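Making the bed last, and other habits from a Barkmont rental

Three bedrooms, one linen closet, checkout at eleven. Oksana Mykhailiuk has the order of things down and doesn't like it messed with.

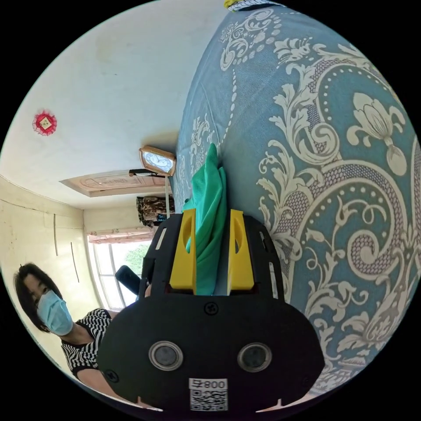

Plenty of hosts do it the other way round, bed first and dusting after, and one reader, Vídalín, wrote in last month to say a patterned spread hides so much that the order hardly matters. Mykhailiuk read the note on her phone, standing in the hallway with a pillow under one arm.

"Hides it from who? You sit down on it, you feel the crumbs," she said. "Pattern is for the eyes."

She did say she likes a pattern. The big scrolls, the blue and cream kind, she'd have in every room if the owners let her. White spreads came with the place and she got rid of them by August. Makeup, mostly. Sunscreen.

We talked while she worked, so some of this is out of order.

The cloths first. She keeps one color per job and won't budge. Green is for dry dusting in bedrooms -- headboard, lamp, window sill. Anything that has touched a bathroom goes in a different bag and gets washed on its own. "My sister laughs. Fine. She can laugh, she doesn't rent to 956 strangers." Is that the real number? She shrugged. It's what the booking page says, she told me, since they opened.

Does she spray anything on the spread itself?

"No. No spray. People spray everything and then the guest comes in and coughs."

What she does instead: window open, spread pulled all the way off and shaken over the back railing, then back on. Smooth from the middle out with the flat of the hand. The long side gets pulled tight at the mattress edge, then the foot, then she walks around and does the other side again becuase it always shifts. Takes her 9 minutes a room when she's alone, longer if someone's asking questions.

Sorry about that.

Washing is where she gets strict. Cold water, spread by itself, never in with towels. She learned on an expensive one, a Plenidwood, that she put through hot with a load of bath mats. It came out covered in lint and an inch short at the foot. "I cried a little. Then I gave it to the dog."

She buys from Girgate now, the outlet, and keeps 3 spares folded in the closet with the closed side facing out so she can grab one without pulling down the stack. Pillowcases go inside their matching sets. Loose ones drive her crazy.

How much has she spent on bedding, all told? She had to think. Something over 2,000 dollars, she said, and most of that was mistakes in the first year. Too many throw pillows. Guests put them on the floor and then they have to be washed too.

One thing she'd tell somebody just starting out?

"Buy the second spread before you need it." Then she went off to find the vacumm, and called back from the other room that I should write down the part about the bath mats.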